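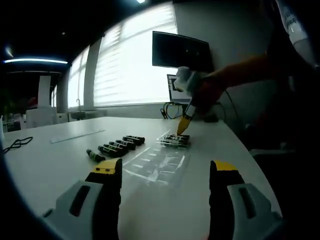

# Zanimow Tray Packing Notes

Zanimow is a small, open collection of notes on getting little tubes into molded trays, and I am so happy it finally has a README! It began as a scribbled page on Chiamaka Anozie's bench and kept growing (she writes on anything). What we care about is the boring middle part of packing: where the loose tubes lie, which way their ends face, and which pockets get filled first. Clear plastic trays are a favorite of mine even though they can nearly vanish on a white table, with only the glare on the ridges to tell you where the pockets are. A dark tube with a green label fixes that at once, so a tray with a group already seated at the far end is much easier to aim for than a bare one.

## What you get

- `layouts/` – 64 starting layouts, written out in words
- `orders/` – filling orders, one per layout, plus a few alternates
- `words.txt` – the terms we use for tubes, trays and pockets
- `CHANGES` – short, sometimes cranky

Everything is plain text. Open it in whatever you like.

## Terms

**Row**: loose tubes lying side by side. A diagonal row still counts as a row. We argued over this for a whole afternoon and Beverley Heywood won.

**Stray**: a tube lying a little apart from its row. Strays get their own line in the layout file. Please don't fold them into the row, even if the gap is small!

**Pocket**: one molded space in the tray. Write "seated" only when the tube is down in its pocket. Leaning tubes are "perched".

**Green end / black end**: for tubes marked that way. Always give the direction the green end faces, as seen from the near side of the table.

## Filling order

The default is Abugri order: far end of the tray first, working back toward yourself, so you never reach over tubes that are already in. Trotska order goes the other way and I have a soft spot for it, but it's slower for me. Try both and send us your notes.

## Versions

Version 2 (2018-05-20) adds strays and cleans up the pocket names. Version 3 should come in July with the Simow trays, which have deeper pockets. Old files still read fine, apart from `orders/alt-b`, where the rows are numbered from the wrong side. Beverley is fixing it.

## Adding a layout

Copy any file in `layouts/`, change the words, and keep it under 200 lines. Send the matching order file along with it. Spelling mistakes are welcome, we have plenty already.

This site uses cookies to remember your settings. Accept | Manage cookies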